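Tredstead Desk Teleop, data card

Tredstead holds teleoperated demonstrations of short desk tasks. An operator drives one arm by remote control while joint positions, gripper state and head camera video are logged together. The set has 980 episodes: 800 for training, 100 for validation, the rest held back. Objects include a water bottle with a red cap and a white paper roll.

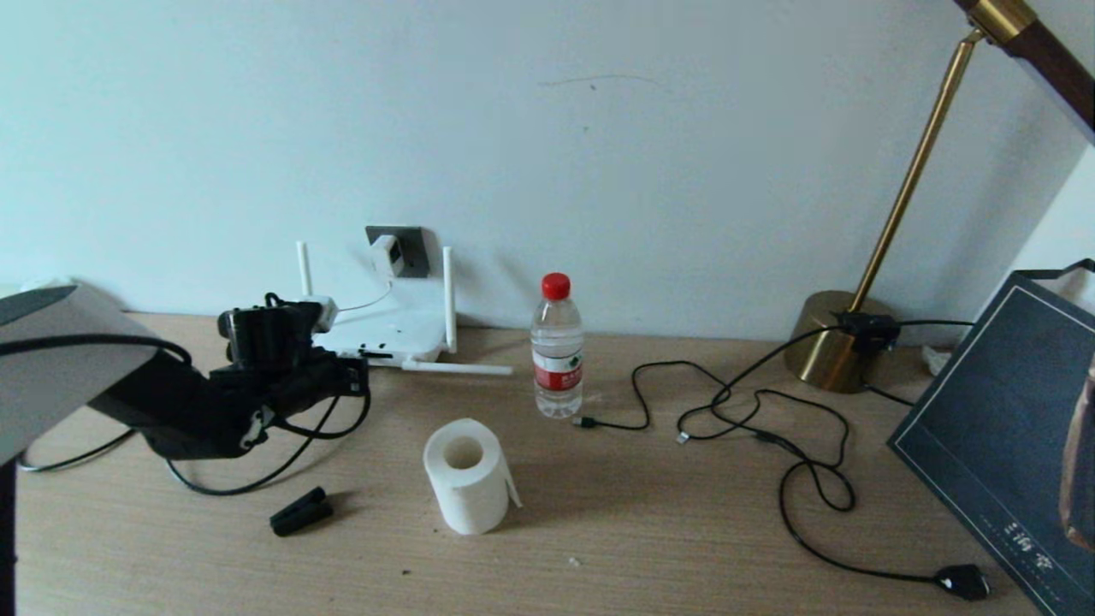 Are failed grasps kept in the set?
They are kept when the operator recovers within the same episode, and carry the tag "retry".

Actions are absolute joint targets. Older Purkska logs store deltas and must be converted before mixing.

Maintainer: Shirley Hollis, Trolum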